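The kitchen table build at Lakbridge has moved on a lot since the May issue, and I've been itching to write it up! If you haven't been down to the back bench lately, the short version is that the arm moves, the gripper closes when we ask it to (mostly), and the white tabletop that spent the spring leaning against the drill press is finally up and bolted down.

For newer members: the goal is a small robot arm that can tidy and sort a toy kitchen. We named it Breturine, after a typo in the very first parts list, and the name stuck. Toys are great for this kind of work. They're light, they're cheap to replace, and they come in awkward shapes that show you right away what your gripper is bad at. The plush ketchup bottle squashes when you pinch it, and the plate under it likes to slide if you come in too low.
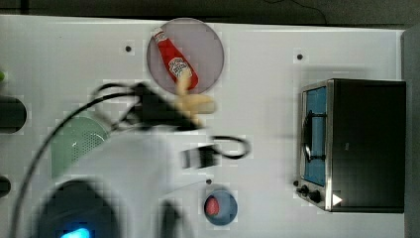

## Fingers, cables and speed

The tan fingers are our third set. The first pair snapped at the root, the second pair was strong but so slick that a banana bunch would squirt out sideways, and these have a bit of give at the tips. I love them. If you want to print your own, the file is in the shared folder under "Erer fingers" (Erer is the branch we split off over the winter, and everything new goes there).

Cables are the sore point. We have one long run and one that loops back on itself, and both of them need more slack than you'd guess when the arm reaches across the table. Please don't zip-tie anything to the arm below the wrist. We tried it, and pulled a connector clean out. A loose loop is ugly but it works, and I'd like to try a spring-loaded cable holder next if anybody has one in a junk drawer.

Speed is more fun. We had the top speed set to 400 in the config for weeks, which was safe and painfully dull to watch. It's now at 614, a number we got to by nudging it up until the table started to shake and then backing off. The clamps can take more, I'm sure of it, but the feet on the table need rubber pads first. The hard limit in the code is still 2,000, and please leave that alone, it's only there so a stray extra zero gets rejected.

## A layout we can all share

Until now everybody set out the toys their own way, and then we'd argue over whose grasp settings were better, when really one of us had the cup standing up and the other had it lying down. So we've agreed on a starting layout. Colander near the middle, black cookware and the slotted spatula down the left side, pepper in the upper left. The plate goes up top with the ketchup on it, cap toward the upper left. Orange slice, cup and bananas go between the plate and the blue bowl, with the strawberry out by itself near the bottom edge. The oven stays on the right.

Before you start a session, open the layout picture on the bench laptop and match it as well as you can. Close enough is fine! An inch here or there is good practice for the software. What throws it off is a missing piece, so check the floor.

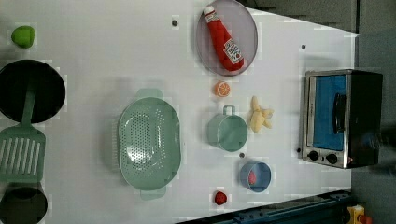 **Carmela Cabello**

I took over the grasp code from the Cordero branch, so if your pick goes wrong, come and find me. The strawberry is the easy one and I'd start there. Round, small, plenty of clear table around it. The spatula is the one that keeps me up at night, because it lies so flat that the fingers have to nearly scrape the tabletop to get under the handle. My best idea so far is to push it against something and pick it up as it tips. If you've got a better one, I'm all ears.

The oven is what I'm most excited about. Reaching over it means the arm has to come in high, clear the front, and then drop down by the door, and the first path I wrote went straight for it like there was nothing in the way. The new path has a stop point above the oven before it comes down. It's slower, but I can stand next to it without holding my breath.

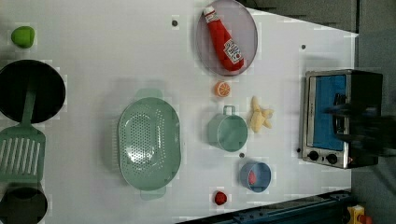

## What we need next

- Rubber feet for the table, the screw-in kind
- A spring-loaded cable holder, or any retractable reel we can take apart
- Spare plush or soft toys, palm size or smaller, no loose threads please
- 3 people to run the shared layout on their own and write down which picks failed
- Somebody patient to clean up the Cordero code with Carmela before we merge it into Erer

Put your name on the sheet by the back bench if you want a turn, and bring a snack, the evenings run long.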